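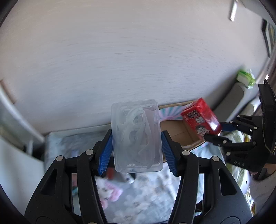

Skasteo runs its textile sorting hall in Stilbridge on a single line, and the October open day followed that line from the intake dock to the baling press. Edit Mészáros led our group of 14. Mixed loads arrive in sacks and are weighed before anything is opened. Hard goods come out first – a frosted plastic container with rounded corners, translucent white pieces overlapping inside it, is typical of what the textile stream has no use for. Such items go to a separate cage and are priced by the kilogram.

The press is a Drurneo vertical unit. It produces bales of 565 kg, tied with 4 wires, and the cycle time is set by the operator. Magdolna Mészáros, who keeps the maintenance log, gave the ram seal as the main wear part.

Small accessories bypass the press and are graded by hand.
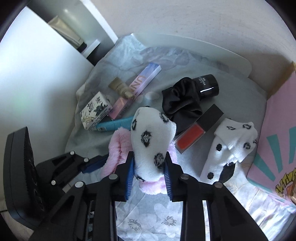
Small items: patterned white sock and pink plush headband.

Single socks are held for pairing and then shredded for filling. The tour ended at the loading dock at 3 p.m. Parking is on the Erdős side of the building.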